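Section 5: Setting out the tabletop and the small tray 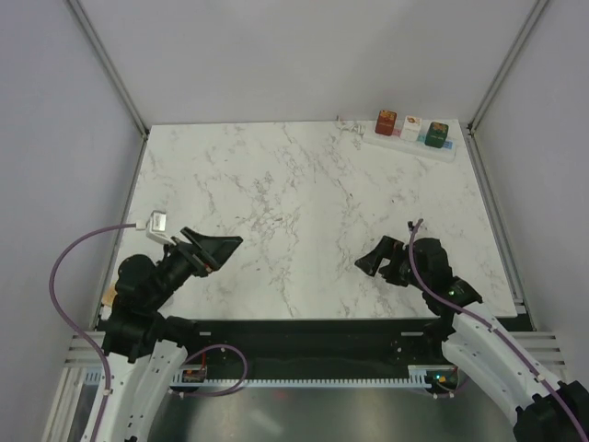
By the Pruvow home guides team
Last updated 5/19/26

If you have followed Sections 1 to 4, your Flelta top is fixed, level and ready to be used, and this is the fun part! A pale top with grey veining looks lovely with very little on it, so this section is mostly about what goes where, and how to keep the middle clear once you have started living with it.

You will need:
The small tray (long and shallow, packed flat in the second Flelta box)
Up to three small lidded containers of your own, or the Caron set if you ordered it
Two soft cloths
Washing-up liquid
A strip of paper or a length of string

5.1 Before you put anything down

1. Peel back any film left on the tabletop. Start at a corner and pull low and slow across the surface, not straight up.

2. Mix a drop of washing-up liquid into 100 ml of warm water. Dampen the first cloth, wring it out well and wipe the whole top from the far edge towards you.

3. Dry with the second cloth. Look along the surface from the side with a lamp on. Streaks hide very well in the grey veining when you stand over it, and they jump out as soon as you crouch down.

4. Run the dry cloth along the edges too. Packing dust likes to sit there.

Note: The veining is a pattern of thin broken lines, heavier in some places than others. Every top is different. If yours has a busy patch and a quiet patch, you may like to turn the top round before the final fixing (see Section 3) so that the part you enjoy most ends up where you will see it.

CAUTION: Do not use scouring pads, cream cleaners or anything with bleach in it. They dull the finish, and a dull spot can't be polished out.

5.2 Choosing the place for the tray

The tray can go anywhere you like, but we are very fond of the far right corner, which is where it sits in the photo at the start of this section. It leaves a big open space in the middle for whatever you are doing, and a short row of containers at the back looks smart without getting in your way. Left-handed? Try the far left corner and see how it feels for a week.

1. Stand where you normally stand or sit. Reach out to the far corner without leaning. If you can't touch it comfortably, bring the tray nearer until you can.

2. Lay the strip of paper along the front of where the tray will go. Leave it there while you do an ordinary job, such as making a pot of tea or writing a card. If your sleeve catches the paper, move it back a little.

3. Take the paper away and set the tray down. Lower it flat. Please don't slide it into place, especially the first time, when a bit of grit may still be stuck underneath.

4. Angle it if you want to. A tray set dead straight along the edge looks tidy, but a slight slant is perfectly all right and can make the containers easier to pick up.

Note: Keep the tray's whole base on the tabletop. No part of it should hang over the edge.

5.3 Setting out the containers

Three small containers in a row is plenty for a tray this long. Ours are reddish-brown, white and dark green, with orange or gold in the decoration, and they look cheerful against the white! Yours don't have to match each other. In fact, we think different colours work better, because you soon learn to reach for a colour without reading the label.

1. Check that each lid is properly closed.

2. Put the one you use most at the end nearest your hand.

3. Stand the others beside it with a finger's width between them. Packed tightly together, they are hard to lift one at a time and you end up knocking the neighbour over.

4. Turn the fronts towards you.

5. If your tray has coloured patches on it, leave them showing between the containers. They make handy place markers: pick a patch for each container and put it back beside the same one every time.

CAUTION: Wipe the bottom of a container before it goes back on the tray. Sticky rings are easy to remove on the day and a nuisance a week later.

5.4 Keeping the middle clear

The big space in the middle is the best thing about this top, so give it a fighting chance. Ties, wires, bits of thread and wrappers all seem to drift to the far edge and settle next to the tray. Once they get tangled they look far worse than they are, and a quick sweep with your hand at the end of the day sorts it out.

If something lives on the table for good, it should be on the tray. If the tray is full, something on it needs a home elsewhere. A Billier drawer insert (see Section 7) is brilliant for the overflow.

5.5 Looking after the tray

Wash it by hand once a week, or sooner if you have spilled something. Dry the underside as well as the top before putting it back, and give the patch of tabletop beneath it a wipe while you are there.

Do not put the tray in the dishwasher.
Do not use it as a stand for hot pans.
Do not lift it by one end with the containers still on it.

Moving the whole lot for a big job, such as rolling pastry in December? Take the containers off first, then the tray, and put them all back using steps 5.2 and 5.3. It takes no time at all once you have done it twice.

Next: Section 6, Fitting the back lamp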